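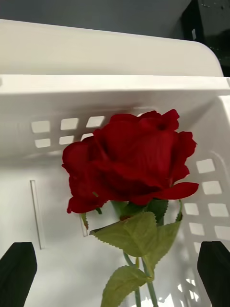 What is the Bindorton open day? A yearly demonstration of robot handling run by Relus, held each April.

February 26, 2025 | by Mayu Ichikawa
Filed under: Robotics > Events

Handling work uses artificial flowers and leaves. Thin stems, soft petals, hard to grip. Last year 274 visitors, up from 178. Demo lead Ebony McAlister. Sessions short, questions afterwards. Two arms share one table, grippers facing, leaf sprigs layed out on the white top.

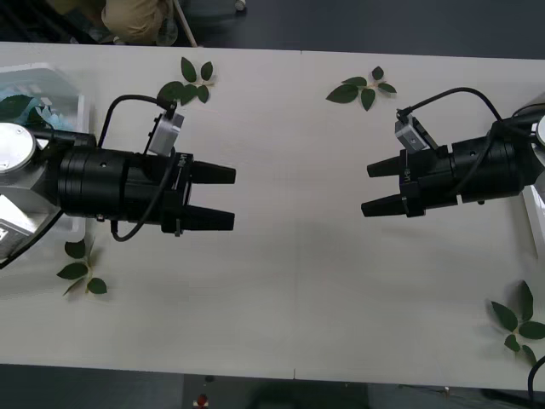

Visiting

Entry free. Book ahead, groups of 3 or more by e-mail.

Related items
Hattori workshop
Onex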